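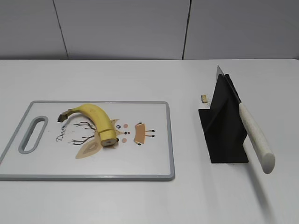 Deer board with banana, knife propped against a stand.

Ticket 377 – Cutting board slides on table
Product: Berklow board, deer print
Opened by: Araba Nutsugah
Status: open

Problem
The board moves when I cut fruit on it. It creeps away from me on every stroke, more when the fruit is near the handle end. The table is smooth and white, wiped with Wallex spray each morning. No feet on the board, only the gray rim.

Tried so far
1. Washed both sides of the board in dish soap. No change.
2. Rinsed the table with plain water to get the spray film off. Better for one banana, then the same again.
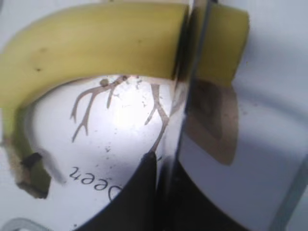 Morven Guthrie replied at 11 that she had the same trouble until she put a damp dish towel under hers, folded once. She also asked if the print was wearing off from the knife.

3. Damp towel. Works, but the board rocks if the fold is too thick. Use a single layer.

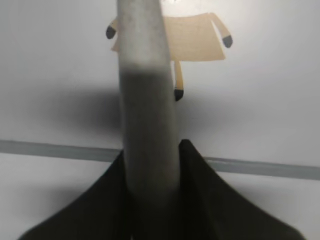 4. Silicone mat
Ordered a Madach mat, cut to size. Not here yet. Will update in October.
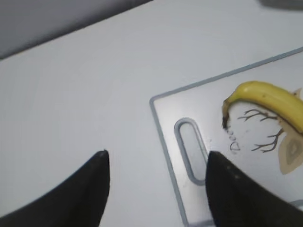 Morven's question about the print: I can't say how it will hold up. I mostly cut bananas, so the knife doesn't need much force. The twig lines run out from under the fruit and they are still easy to make out – I will check them again after the mat comes. Leaving this open.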